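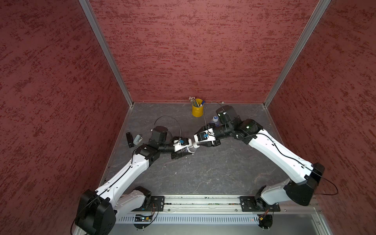 How to Clear Bottles and Small Supplies Off a Worktop

Posted by Lorne Cormier, December 2023
Filed under: Desk and Bench

Drink bottles and desk supplies end up on the same surface, and that makes a short cleanup take longer than it should. The method below deals with the bottles first and the supplies second. It works on a desk, a craft table or a shop bench. My own bench at Zitby is 42 inches wide, and I do this at the end of the day.

What you need

A recycling bin or bag
A cup for pens and pencils, preferably metal or something else with a bit of weight
A shallow tray or dish for small parts
A damp cloth and a dry one

Step 1. Pick a place for the cup

Decide where the pencil cup will live before you move anything else. I like the middle of the back edge. It can be reached with either hand there, and a sleeve is less likely to catch it. Leave a little space between the cup and the wall so you can get a cloth behind it.

Pencils and pens can share one cup. Pull out anything that has dried up or has no lead left, and test the markers on scrap paper. A marker with a missing cap should go straight in the trash unless you find the cap within a minute.

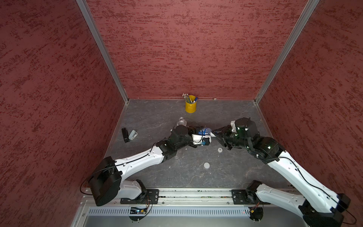 Step 2. Group the small items

Move staplers and other small tools to one side, near the wall. Things that can stand on end take up less room that way, but lay them flat if the table gets bumped.

Round caps, discs and little metal cylinders are the pieces that roll off or get wiped into the trash with the crumbs. Check along the base of the back wall, where they tend to stop. Put them all in the tray for now, even if you know where they belong. Sorting them one at a time will slow you down.

Step 3. Take the bottles off

Handle one bottle at a time and hold it around the body. Thin plastic squeezes easily, so if there is still liquid inside, tighten the cap before you lift it. Keep the bottle upright until you are over a sink. Bottles with a drink left in them go to the fridge or to whoever owns them. 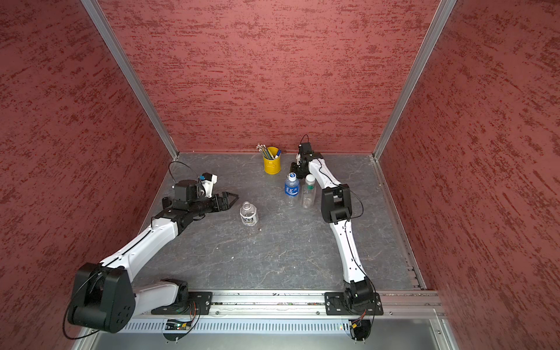
Small clear water bottle, with a yellow pencil cup also on the table.

Step 4. Sort the empties

Put the large and small bottles together and go through them. Look for a deposit mark on the label before you crush anything — some return machines will not take a flattened bottle or one with the label torn off.

For bottles going in the regular bin:

Empty and rinse.
Remove the label if your local program asks for it. A wraparound label usually comes off cleanly if you start at the seam.
Squeeze out the air.
Put the cap back on, or keep it separate, depending on local rules.
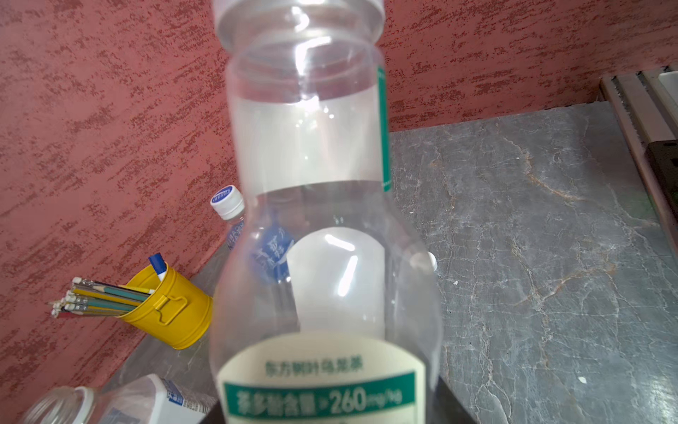

Oolong tea bottle, front label showing, and a smaller water bottle behind it.

Step 5. Wipe down and put things back

Wipe from the back edge toward the front with the damp cloth, then go over it with the dry one. A gray or marbled top hides drink rings, so look at it from a low angle. If there is metal trim along the edges, run a corner of the cloth down it.

Return the cup first, then the stapler, then empty the tray. Anything in the tray you can't identify can stay there until the next cleanup. I throw mine out after 2 of them.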